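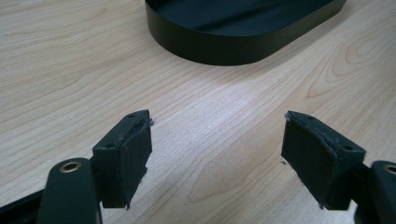 Reviews > Hardware > Galleries

Gallery: the Kernell hand gripper, up close

By Georges Zein
Nov 14, 2025

Print this page | E-mail to a friend

14 comments

Kernell would like you to teach robots by hand. You hold its gripper, squeeze, pick things up and put them down, and the camera on the tool records the lot. The recordings go off to Kernell's service, and what comes back is meant to let a robot arm do the same job. The kit costs 2,000 pounds before you have paid for any of the service, and the sales page uses the word "effortless" more often than I would have dared.

I have no quarrel with the basic idea. Recording a person doing a task is a fair way to get examples of it, and it saves having an arm in the room while you do so. My doubts are about this kit at this price, and about a brochure that shows the tool from a flattering distance.

So the pictures are close. They come from the tool's own camera, looking down past the two fingers at a pale wooden table. This is also the view the software has to learn from, and any buyer should see it before reading about accuracy.

1. The pads

Look at the inner faces of the fingers at the top of the page. The black padding is ragged along its edges, with grey fuzz where it has torn, and one small tuft sticks up from the corner of the left one. Kernell rates a pair for 2,000 grasps. I asked what counts as a grasp and was told "normal use", which could be a sponge or a brick.

Four spare pads come in the box. Fitting them is a glue job, and the instructions give it one short paragraph that spends most of its length telling you to let the thing set overnight. A pad that slid into a slot and clicked would suit me far better, and I can't believe it would add much to the bill.

There is a second worry with worn padding. If the edge frays, it frays in the recordings too, and the shape of the fingertip drifts a little from one session to the next. Kernell says its training "takes account of natural wear". I asked for a test showing that, with old pads against new. None has arrived.

2. The joints

Brass-coloured eyelets in the black arms. They look neat enough, and I like that the linkage is out in the open where you can get at it. The handbook has a page on cleaning and nothing at all on play in the joints, so I would want to know what happens when one loosens. A spare finger assembly has to be ordered from Altholm, and the only delivery date I could get was "February, we hope".

3. The view with things in it

A silver key ring with an orange tag lies beside the left finger, and a big round black object fills the far corner. Only part of either is in view. Whitish marks show along the edges of both pads. Keys are what I would try on any gripper that claims to handle household clutter: thin wire, flat tag, shiny metal, no good side to grab. The brochure sticks to blocks and cups.

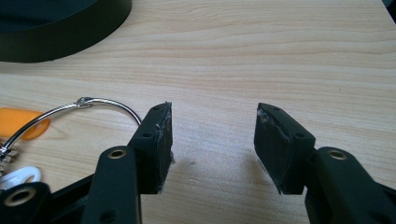

Randa Saab thinks I'm being hard on it. Her view is that pads are a consumable, like printer ink, and that anyone who has hired an arm for a month will find the price of the hand tool a relief. She would also sooner have glue than clips, which in her experience snap. She may be right about clips. I would only say that people complain about printer ink as well.

4. What the service adds

Nothing to photograph, sadly. You get 70 minutes of processing with the kit and pay by the minute after that, failed takes included. I spent a good part of my allowance learning how to hold the tool steady. A practice mode that didn't eat the meter would have been a kindness.

The rival kit from Drimitz costs more and has a clumsier handle, but the recordings stay on your own machine and you can do what you like with them. With Kernell you can download your files, though in a format that only Kernell's viewer seemed to open when I tried it.

If you have one dull, repeated job and somebody patient to record it, ask for a loan kit and use your own objects. Ask about the pads in writing. I would hold off buying until the wear test turns up, and I'll add the results to this page if it does.

Shared 4 times | Print this page | E-mail to a friend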